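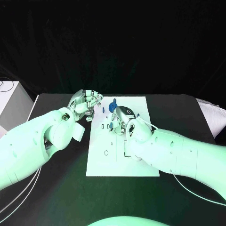 Call for participants: catching a late release

Posted 7 November 2022 by Ojārs Siliņa, Plimholm

We have a fault we can't get rid of, and we would love your help with it!

Rullus is our two-armed robot. Most of its working day goes to the Kälin task, which means picking up small blue parts and setting them down on the printed shapes that match. It is a modest job, and it has taught us more about hands than anything else we have tried. Lately it has also been teaching us about a failure we call the late release.

When it happens, the hand reports that it has let go of a part, and it hasn't. The fingers are still closed, or one of them is, and the arm believes the report and moves away with the part still in its grip. Most of the time the part falls over somewhere along the way and the only harm is a lost placement. Sometimes the arm drags the sheet along with it. And once, in an ordinary session, one of us reached in to straighten a part we thought was free, and the arm pulled away with a fingertip between the part and the hand. It ended in a bruise and a long talk. We stopped all work with people inside the reach line that afternoon, and it has stayed stopped.

Since then we have been through 1634 logged placements one by one. A late release shows up in 341 of them. That is far more than we would have guessed from watching, and this is the piece that bothers us (and, I'll admit, fascinates us): we were standing right there for most of those, and we wrote down hardly any. The hand controller, Belex, didn't catch them either. It reads the motor positions, finds them close enough to open, and reports the hand as open.

So there are two problems. One is mechanical and ours to fix. The other is about people, and for that we need people who aren't us.

What we're asking you to do

You would sit at the watch station, outside the reach line and behind a screen, with a stop button under your hand. Rullus runs the Kälin task. Your job is to press the button whenever you think a hand hasn't let go when it should have. We want to know what you notice, how quickly you notice it, and what you were looking at when you did. Some runs have the sound of the motors, some don't. Some have a small lamp that lights up when the controller believes the hand is open – and yes, the lamp will sometimes be wrong. Spotting that is part of the work.

A visit takes one session of 40 minutes, plus a short chat afterward over coffee. You can come back for a second session in February if you enjoyed the first, and I hope plenty of you will, as we're very curious whether people get better at this or just get more trusting.

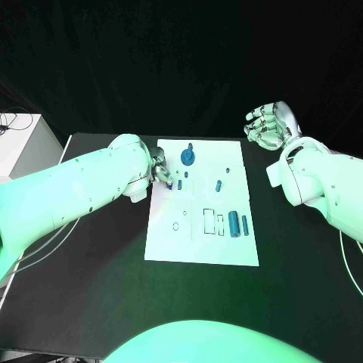

Johanna Zürcher sat through one of the trial sessions and wrote to us the next morning. I thought I'd be bored and I was gripping the edge of the chair, her note said. By the end I had stopped looking at the part altogether and was only watching the fingers, and I'm fairly sure I missed two because the lamp told me everything was fine. Please tell people that pressing the button for nothing is allowed. I held back a few times so as not to spoil your run, and I think those were the ones that counted.

She's right, and I'm saying it as loudly as a web page lets me: press the button for nothing! A false stop costs us a restart, which is a few keystrokes. We have planned for lots of them. There's no score and no ranking, and we won't be keeping a tally on the wall.

Who we're looking for

Anyone 18 or older who can sit comfortably for the length of a session and press a large button with either hand. You don't need to know a thing about robots. We'd be especially glad to hear from people who watch machines or people for a living: packing line operators, lifeguards, crane signalers, piano teachers, nurses on night shift. If you wear glasses for distance, bring them. If you have trouble telling blue from gray, please still write, as we have a second set of parts for you.

We can't take people who have worked on Rullus or on Belex, including former students. Sorry! You know too much about where it goes wrong. 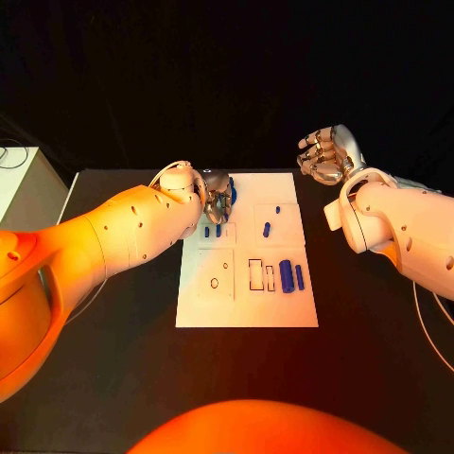 Getting one clean look at a grip is harder than it sounds, and it's the reason we are spending so much time on where watchers put their eyes. The parts are small and the hands are large. When the fingers wrap right around a part, as the left hand's do here at the top edge of the board, you get slivers of blue between the silver joints and very little else to judge by. An open hand raised clear of the table, like the right one, is easy to read. A closed one that is supposed to be opening is another matter, and in our notes people wrote "looked fine" again and again about grips that weren't. We would like to find out whether a different seat or a different warning would have helped, and we're open to hearing that the answer is neither.

Safety during your visit

You stay behind the screen the whole time the arms have power. Someone from our team is with you, with a second stop button of their own. The parts are not handed to you and you never reach over the table. If you would like a closer look at the hands afterward (most people do, and we love showing them), we cut the power first, check that it is off, and only then walk up to it together. Should anything happen that we didn't plan, the session ends and you still get your full payment.

Please leave scarves and long lanyards in the lockers.

Practical things

Sessions are in room 345 at Plimholm, one flight up from the bicycle entrance. There's an elevator on the other side, and we will come down and meet you if you let us know. You'll be paid for your time and your local travel, on the day. Evening slots go fast, mornings are wide open.

We record your button presses and, if you agree, where you were looking. We don't film faces. You can ask us to delete your data up to the point where the results are pooled, and we'll send a note before we do that.

To sign up, write to Ojārs Siliņa at the Plimholm front desk address with "late release" in the subject line, and tell us two or three times that suit you. Add a line on what you do all day if you feel like it. Everybody who takes part gets the write-up when it's ready, including the section on what we did wrong, which is already the longest one.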